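I gave up on my old budget spreadsheet the first week of the year. It had 19 tabs, and the only one I ever opened was the first. The rest were left over from a time when I thought I'd track things like light bulbs and birthday cards separately.

The new one has a single page. Rent, utilities, food, the car, the loan, and a line called "other" that I'm allowed to be vague about. I'm writing down how I set it up for January 2019 because two people asked after my last post, and I'd sooner answer in one place.

First, the numbers I started from. Food was the big surprise. I went back through my bank statements for the fall and added up everything from grocery stores, the bakery, the coffee place and takeout. The worst month came to $600, and I live alone. I don't eat fancy food. What I do is buy groceries on the weekend with good intentions, get home late on a weeknight, order noodles, and throw out a bag of spinach the following weekend.

So the food line for this month is $379. That number looks oddly exact because it's what was left after I filled in every other line. I didn't pick it as a goal. I did check it against my cheapest month last year, and it's a little above that one, so I know it can be done.

The way I'm holding to it is boring. I take out cash for groceries every week and put it in an envelope in the kitchen drawer. Takeout comes from the same envelope. My friend Mahlet Gudeta has done this for years and I used to think it was a bit much, but seeing the bills go down does slow me down in the store. With a card I never knew where I was until the statement came.

I also started cooking one large pot of something on Sunday. So far it has been lentils, then lentils again with more garlic, then a chicken and rice thing that came out too wet. The lentils are the keeper:

- Brown two onions slowly in more oil than you think you need
- Add garlic, ginger, and a big spoonful of berbere
- Add red lentils and water, and cook until they fall apart
- Salt at the end

Mahlet says I cut the onions too big and don't cook them long enough. She's probably right. I get impatient around the time they start to turn brown. Her mother-in-law, Tsegereda Negussie, cooks hers with no oil at all for the first part, just onions in a dry pot, stirring. I tried that once and burned them, so I'm going back to my way until I have a free afternoon to practice.
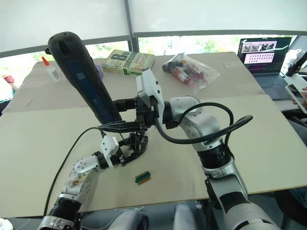
The car is the line I have the least control over. It needed new front brakes in the fall and the shop told me the back ones would be due before summer. I've started putting $73 a month aside for it in a separate savings account. I came up with that by adding what I spent on repairs over the last two years and dividing it out by month. If the brakes come due early it won't cover them, but it'll cover part, and the rest can come out of "other."

I thought about selling the car. My commute is the sort that can be done by bus if you don't mind a transfer and a wait in the wind. I tried it for one week in the fall. Going in was fine, and I got a lot of reading done. Coming home was the trouble. The second bus runs every half hour after six, and I missed it by a minute or two on three of the five days. I'll try again in spring when standing outside is less of a chore. For now the car stays.

On utilities there isn't much to say. The heat is electric and the apartment has a big north window, so winter is expensive and summer is cheap. I hung a heavier curtain and I close it when the sun goes down. I also turned off the baseboard heater in the hall, where I never sit anyway. We'll see what the bill looks like.

A few people have asked what app I use. I tried two and dropped both. The first wanted me to sort every purchase into a category by swiping at it, and I fell behind in four days. The second was nicer to look at but kept sending me messages about how I was doing compared to last week, and I found I was ignoring it the way I ignore the dentist's reminders. The one-page spreadsheet doesn't send me anything. I fill it in on Sunday while the pot is on the stove, which takes ten minutes, and then I close it.

The line I got wrong is gifts. I left it out completely. In the second week there was a baby shower and a going-away collection for Jinlong Tian, who sat across from me for three years and is moving to be near his sister. I wasn't going to put five dollars in the envelope for Jinlong. Both of those came out of "other," and "other" is nearly empty with part of the month still to go. I've added a gifts line for February and taken the money for it from clothes. I don't need clothes. I have a coat that's fine and shoes that have been resoled.

Xinyi Kong left a comment on the last post asking whether I include the loan payment at the minimum or at what I'd like to pay. Minimum, for now. I know the usual advice is to throw everything extra at it. What happened when I did that last year is that I'd pay a lot one month, run short the next, and put groceries on the credit card, so the debt just moved from one place to another. I'm going to run three months at the minimum, see what's left over each time, and then raise it by an amount I can keep up.

For anyone who wants to set up the same kind of sheet, the columns are planned, spent, and left. I don't have a column for notes. If something needs a note I put it in the cell next to it and delete it at the end of the month.

Tonight's pot is split pea, with the end of a ham from the freezer. I still have fourteen dollars in the envelope and I need eggs and bread, so that should work out if I stay away from the bakery.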